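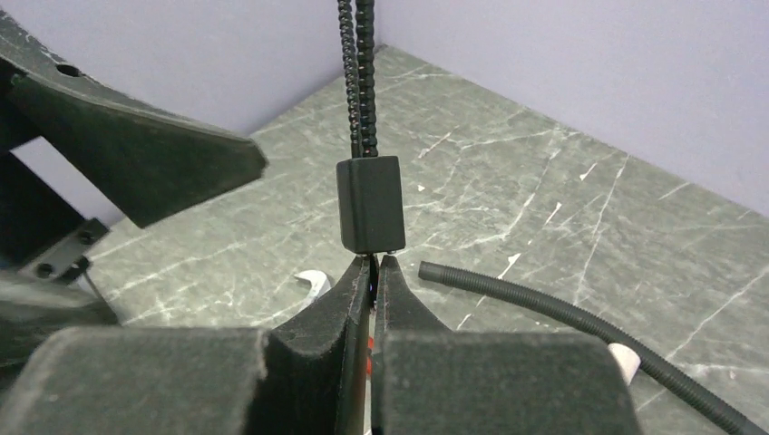
How much slack should I leave in the camera cable at the elbow of a small arm?

Enough that the cable stays loose with the elbow fully bent and fully straight. Run the arm slowly through both ends of its travel before you tighten the last clip.

Gornimley Bench Robotics Forum > Two-arm cells > Setup and upkeep
Thread: Wrist camera drops out on the left arm only
December 2021

prokdale_bench2
Two-arm cell, arms mounted on one beam at the front of the table, camera on a bracket at each wrist. The left camera drops out a few times a shift. It comes back if I unplug it at the wrist and plug it in again. The right one has never done it. Same cameras, same cable, same clips on both links. The cell has 2,373 logged runs on it and the dropouts began after I rerouted the cables in September. I've already swapped the camera and the fault stayed on the left arm. What would you check next?

tinsnips
Swap the cables left to right before you do anything else. If the fault moves, it's the cable. If it stays, it's the port or the routing.

prokdale_bench2
Did that this morning. It moved to the right arm, but I only got one dropout in 41 runs, so I'm not sure I trust it.

tinsnips
One is enough to order a cable.

hexkey_rental
I'd hold off on that. One dropout could be a plug that didn't get pushed all the way in during the swap. What's the bend like where the cable leaves the connector? On ours the jacket looked fine and the break was inside, right behind the plug. We had clipped it too close and every wrist roll worked the same short piece of wire.

prokdale_bench2
Left side comes out of the connector, drops behind the wrist housing, then goes down the long link and makes a loose loop past the elbow. Right side arches over from the camera and follows the link down. Clips on both.
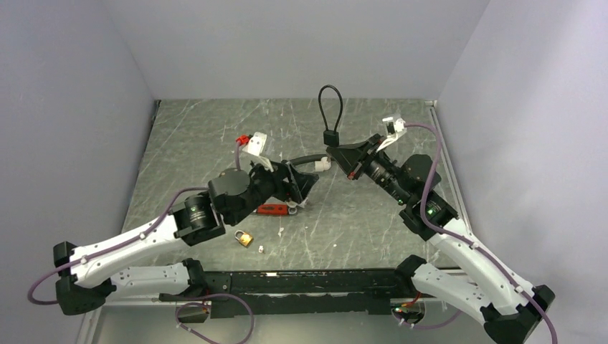
Where should the first clip go after the wrist?

On the link, past the wrist joint, with enough free cable between the clip and the plug for the joint to turn both ways. The plug should not move when the wrist does.

hexkey_rental
OK, the loop at the elbow looks fine to me. My money is still on the short piece at the red connector. Hold the arm still, power on, live view up, and bend the cable gently with your fingers just behind the plug. If the view freezes, you have it.

slowfeed
I disagree about the elbow. A loop that hangs free outside the arm will catch on something one day. I put mine in a fabric sleeve and tie it down every 10 cm or so. No loops anywhere.

hexkey_rental
And when the elbow bends, where does the extra length go?

slowfeed
It slides in the sleeve.

hexkey_rental
Until it stops sliding. I took a sleeve like that off an arm last year and the cable was bunched up hard at one end. I'll take a loop I can see.

slowfeed
Mine has been on for two years. Use a bigger sleeve.

prokdale_bench2
Did the finger test. Picture froze on the second bend, right behind the plug. Tried the other cable the same way, no freeze. So it is the cable, and tinsnips was right.

tinsnips
Told you. Get a spare too.

hexkey_rental
The cable is bad, yes, but the new one will go the same way if you route it the same. Move the top clip back toward the elbow a little and let the drop behind the wrist be longer. Check that it clears the fingers when the gripper rolls over.

burnum_lurker
Which clips are you using? I had the Burnum snap ones and they let go when the shell got oily. Wiping the link with alcohol first fixed most of it.

prokdale_bench2
Kushwaha stick-on, the small size. They've held so far, but I did wipe the link first.

prokdale_bench2
Update. New cable on the left, top clip moved back, longer drop at the wrist. Ran the wrist roll test both ways at low speed, then normal work. 217 runs, no dropouts. I left the elbow loop alone. Clip check is now on the weekly sheet with the beam bolts.

slowfeed
Still say sleeve.

tinsnips
What's the part number on the cable? Mine are the old length and I need two.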